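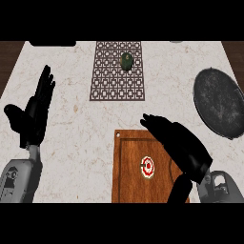
Forum > Simulation and Teleop > Good practice

Naming rules for kitchen table tasks: how strict should we be?

toledo_a
We are trying to agree a one-page rule sheet for simulated two-arm tasks before July and have got stuck on object names. The render at the top is a typical start state. My draft says every object in the task text must have a name a person would use on sight, and the asset name stays in the metadata only. So "move the green vegetable off the mat", and whatever the file calls it goes in the log.

Second rule in the draft: no task starts with a hand already touching the thing to be moved.

Comments welcome. I have to send it to Glória by Friday.

fgiraldo
Fine with the second. The first will cause trouble. I would say avocado, my colleague says squash. If the task text says "vegetable" and someone else's says "avocado" for the same mesh, you have two names for one object and no way to search on it.

toledo_a
You can search on the asset ID. That's what it is for.

fgiraldo
Only if people fill it in. We had 349 episodes back from Olmedo last year and 29 had the ID field blank.

wendell_g
Then make the field compulsory and reject the upload. We do that at Nilon and it took people a week to get used to it.

On names, I'd go further than Araceli. Take the round thing with the red and white rings on the chopping board. I have no idea what it is meant to be. If an operator has to guess, the task text should go by looks and place: "the round item with the rings, on the board".

remi_iglesias
Disagree with that last bit. Place words go wrong as soon as you randomise positions. The board moves, the item ends up on the mat, and the text is now false. Looks, yes. Place, only if the generator writes it from the final layout.

wendell_g
Fair. Ours does write it from the layout, so I forgot other people's don't.

itberg_user7
Can I raise something nearer the actual pixels. There is something black at the far left of the table and something grey at the far right, and you only get a strip of each from this view. Are those allowed in task text under your rules? We lost most of a morning at Itberg to an instruction about an object the policy could hardly see.

toledo_a
Not covered at the moment. What would you write?

itberg_user7
"A target object must be wholly inside the policy's view at the start, or the task must be marked as a search task." We also leave them in the layout as clutter, which I think is right. Real tables have clutter.

fgiraldo
Wholly is too much. The board there runs out of view at the near edge and anybody can tell it's a board. So would the pan be ruled out too, if it touches the side?

remi_iglesias
I'd say enough in view to be named by someone who hasn't seen the layout file. Ask 2 people who didn't build it. If they give different names, change the view or change the name.

fgiraldo
By that test the green one fails, see my first post.

remi_iglesias
It passes if both accept "green vegetable". Broad names are allowed.

fgiraldo
An avocado is a fruit.

wendell_g
Please not this again.

gcaldeira
Glória here, I'm the one it gets sent to. I'd keep the hand rule but give it a distance. The right hand in that start state is over the corner of the board, and some of our reviewers would call that fine and others would send it back. "Not touching" is hard to judge from one camera when the fingers are in front of things. Take it from the simulator's contact list and don't leave it to the eye.

toledo_a
Agreed on the contact list. I'd rather leave the distance out of version one, we would argue over the number until autumn.

gcaldeira
All right, but put it down as open.

toledo_a
Current wording, then:

1. Task text uses a plain name that two outside people accept. Broad names are fine.
2. Asset ID is compulsory and checked on upload.
3. Place words only when written from the final layout.
4. Neither hand in contact with a target at the start, taken from the contact list.
5. Targets seen in part: open. Starting distance: open.

fgiraldo
Still don't like 1, but I can live with it if 2 is really enforced. Is the Uner team signing up to this as well?

toledo_a
Asked them, no answer yet.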